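Anda Community Games Club
Minutes of the general meeting, Feb 6, 2018
Held in the upstairs room, Marwat Hall

Present: 12 members, plus two visitors from the Estura club (welcome, and please come back!)
Apologies: five received

1. Previous minutes
The December minutes were accepted with one correction. The Christmas raffle was won by table four, not table six, and table four would like that known.

2. Summer dominoes ladder
A cracking start to the year. The ladder has 42 names on it, our best ever, and a good number of those are people who had never played a proper round before the open night. Everyone agreed the open night should be repeated before winter, with more tables and a lot more slice.

There was a long and very cheerful discussion about the draw rule. At present a player who can't go draws one tile and passes. Several members would like to move to drawing until you can play, as they do at Estura. Our visitors explained how it works there and said it makes for bigger hands and some wonderful comebacks. Agreed to try it for five weeks on the Thrown Together tables only, then vote. The ladder stays as it is until then.

3. Tiles and equipment
The old sets are wearing out and three are short a tile. Two options were tabled: replace like for like, or move to tiles with raised dots, so that members with low vision can read their hands by touch. The room was strongly in favour of raised dots. One member who plays by feel already said she would be over the moon, and offered to test anything we put in front of her.

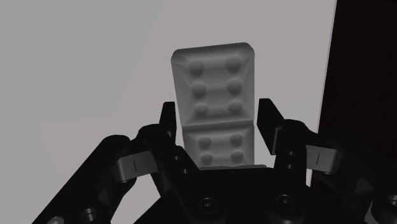
Grey tile with raised dots, double row of three on the upper half.

Points made in discussion:
- Dots need to be high enough to feel quickly but not so high that the tiles won't shuffle.
- Colour contrast matters too. Plain grey on grey was thought hard going under our lights.
- Tiles should stand on edge without toppling, as not everyone uses a rack.

Agreed to ask Clastik for a price on 11 sets and one sample set to try first. Motion moved, seconded and carried with applause.

4. Visit to Estura
The return match is on again. Car pooling list is on the noticeboard, and there are still seats going. Bring a plate, a hat and your own mug. Estura have promised a barbecue and a shaded verandah.

5. Other business
The urn has been repaired and is marvellous. Please fill it to the line only.
Junior table: four kids came along last month and had a ball. Agreed to start the juniors half an hour earlier so they can stay for a full game.
Lost property: one reading-glasses case, one umbrella, one left gardening glove.

Meeting closed 8.40 pm, followed by supper and several very loud games.

Actions
Secretary: write to Clastik for price and sample set
Ladder convenor: post the trial draw rule on the noticeboard
All: names down for Estura by the next club night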